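Last touched 2026-06-02. If you are reading this much later, assume the prices are wrong and the spelling is still bad.

# kudgate-pantry

A list of leftovers, and how long people believe they keep. It holds 2,508 entries typed in from paper fridge logs kept by households in Kudgate and Stodimley. Of those, 1,581 have both a "went in" and a "came out" date. The rest went in.

## What's in the folder

- `entries.csv`: one row per leftover
- `households.csv`: household code, town, number of people, fridge age if known
- `words.txt`: 330 spellings and nicknames for food, mapped to something a stranger could understand ("brown stuff" maps to three different things, sorry)

## Columns worth explaining

`food` is what the household wrote. `food_clean` is what we decided they meant. When the two disagree, trust the first one.

`fate` is one of `eaten`, `tossed`, `frozen`, `dog` or blank. We tried to fold `dog` into `eaten` and got complaints.

`container` is free text, lightly tidied. Common values are `clip lid`, `bowl + plate`, `foil`, `pan it was cooked in` and `old ice cream tub`. The last one causes most of the wrong guesses in `food_clean`. 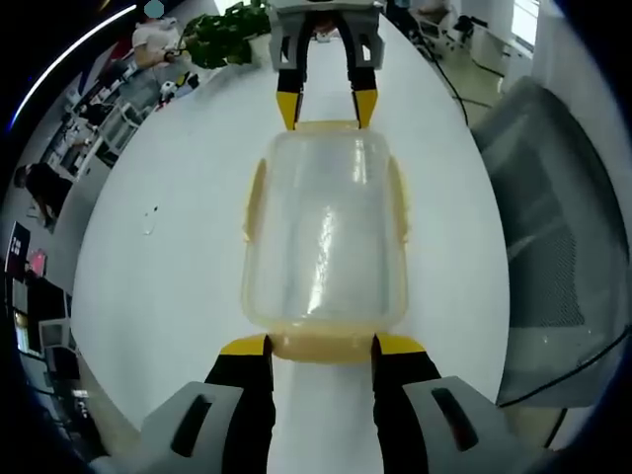

*Photo: Bruvotano project files. Reuse with credit.*

Clear plastic with latch tabs goes under `clip lid`, whether or not the lid was ever found. Yellowing is not recorded. We had a column for it in the first draft and every household put "a bit."

## Known problems

- Rice is underreported. People eat it standing up and don't log it.
- Household 15 logged the same lasagna under four names. We merged them, then unmerged them, and now there is a flag called `lasagna_dispute`.
- Dates from September are thin. The Stodimley sheets got damp and the ink went.
- `days_kept` can be negative. Some soup came out before it went in.

## What not to do with it

Please don't use this as food safety advice. It records what people did, and some of them kept gravy until it had a birthday.

## Loading it

The files are UTF-8 with commas. A few notes contain line breaks, so use a real CSV reader. The older Restrepo export used semicolons and should be deleted if you still have it.

## License

CC BY 4.0. Credit "kudgate-pantry, Bruvotano." Corrections are welcome, especially for anything marked `brown stuff`.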